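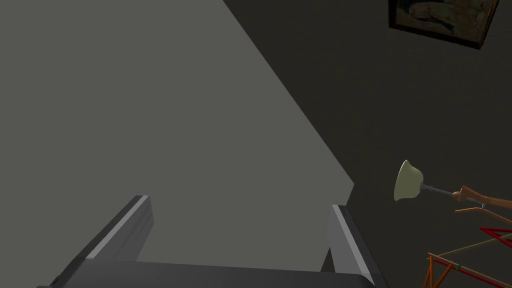
Simulated wrist view from the Hemwood set, with the gripper open and nothing in it.

Hemwood FAQ

Questions we keep getting about the paper, the simulator scenes and the code. Answers are by Sekar Nugroho and Gilang Lubis unless signed otherwise. Last edited Wed 29 January, mostly to remove a joke that a reviewer took literally.

What is Hemwood, in one paragraph?

A way of training a manipulation policy in simulation so that it stops caring about the decor. We train on rendered rooms full of things that have nothing to do with the task, and we add a loss term that penalizes the policy when its chosen action changes after we swap those things out. The task stays put and the surroundings get shuffled. If the arm would have moved left before the shuffle, it had better still want to move left.

Isn't that domain randomization?

It's a cousin. Plain randomization shows the policy a lot of different rooms and hopes it draws the right lesson. We show it the same moment twice, with two different backgrounds, and compare the answers. The paper calls this paired scene consistency. Rizal wanted to call it "spot the difference" and was outvoted.

Why is there a painting on the wall?

Paintings are excellent distractors. They have edges, color and soft shapes that a vision encoder finds deeply interesting, and they are never the thing you want to pick up. In our first round of training the policy learned to find its way by the picture frame. It did very well until we moved the frame, at which point it reached confidently for a spot in midair. We were quite proud of it up to then.

And the lamp? And the little crane-looking thing?

Same job. The lamp shade is pale and sits near the working area in a lot of views, so it competes for attention. The orange and red truss is there for its crossing struts, which look to a half-trained network like a great many gripper fingers. Both come from our clutter library, which has 66 objects. All of them were modeled or cleaned up by Arif Ngau, who would like it known that the truss took longest.

Why are the table and walls so plain?

Two reasons, one of them respectable. The respectable one is that flat gray surfaces give the policy almost nothing to hold on to, so if it uses background cues at all, they have to come from the clutter, where we can measure them. The other is that our texture loader was broken until July. By the time it worked we had results we liked and no wish to disturb them. A textured version is in the code now. Numbers on it are in the appendix, and they are slightly worse.

Why only the wrist camera?

A fixed camera sees more of the room and makes the problem easier in a way we didn't want. From the wrist, the background swings around every time the arm turns. Walls tilt, pictures hang at silly angles, half of every object is out of view. That's the condition under which the baseline falls apart, so that's the one we study. There is a flag for adding a fixed camera. We haven't tuned anything for it.

The fingers are always visible. Does the policy just stare at them?

Partly, and we're fine with that. The light strips along the inner edges of the fingers are easy to find in any lighting, and the saliency maps suggest the policy uses them as a ruler. We tried masking the gripper out of the input. Success dropped on every task, and the fingers went back in the same afternoon.

How many demonstrations do I need?

We used 44 per task, all scripted in simulation. Fewer can work for reaching. For the insertion task, fewer gets you a robot that hovers near the hole and thinks about it.

How much does the method help?

On scenes with unseen clutter, the consistency term helps on every one of our five tasks. The gain is large on reaching and picking, decent on stacking and pushing, and small on insertion. The small one is inside the seed-to-seed spread, and we say so in the results section, in the same size type as everything else. On clean scenes with no clutter, the method costs you a little. You're paying for insurance, and in a clean scene there's no fire.

Does it work on a real robot?

We don't know yet. Everything in the paper is simulated. Alina Enache is setting up the hardware tests at the Jurkar lab, and until she has run them we'd ask people to stop citing us as a sim-to-real paper. It's flattering, but please stop.

What went wrong that isn't in the paper?

Quite a lot. The most instructive failure was setting the consistency weight too high. The cheapest way to give the same answer in two different rooms is to give the same answer in every room, and the policy worked this out well before we did. It scored beautifully on consistency and moved in a small, dignified circle. If your training loss looks wonderful and your success rate is zero, look at that weight first.

What's the difference between Hemwood and Wamach?

Wamach is our scene generator. Hemwood is the training method that runs on top of it. You can use Wamach by itself if all you want is gray rooms with odd furniture, and over 2 people have now written to ask whether they may. Yes, you may.

What hardware did you train on?

One workstation with two graphics cards. Rendering every moment twice is the slow part. Caching the pairs helps a lot and eats disk space at a rate you'll want to keep an eye on. The default cache path is your home folder, which was a poor choice, and we've left it alone so old scripts don't break.

My renders come out much darker than yours. What am I doing wrong?

Probably nothing. The default light level changed between releases. Set the ambient value in the scene file by hand and check that the gray surfaces come out evenly lit. If they show a gradient, you have the old light rig loaded as well as the new one – delete either.

Can I add my own objects?

Yes. Drop the mesh in the clutter folder, give it a scale and a bounding box, and run the checker. The checker is strict about scale for a reason: Rizal once added a teapot in millimeters where the loader expected meters, and the arm spent a whole night run inside it.

Who should I cite?

The Hemwood paper if you use the method, the Wamach note if you use only the scenes. The Subramaniam benchmark tasks have their own citation, listed in the readme. We reimplemented two of them, so any bugs in those are ours.

Where do I send bug reports?

The issue tracker, please, with your scene file and random seed. Reports with no seed go to Gilang, who will write back asking for the seed.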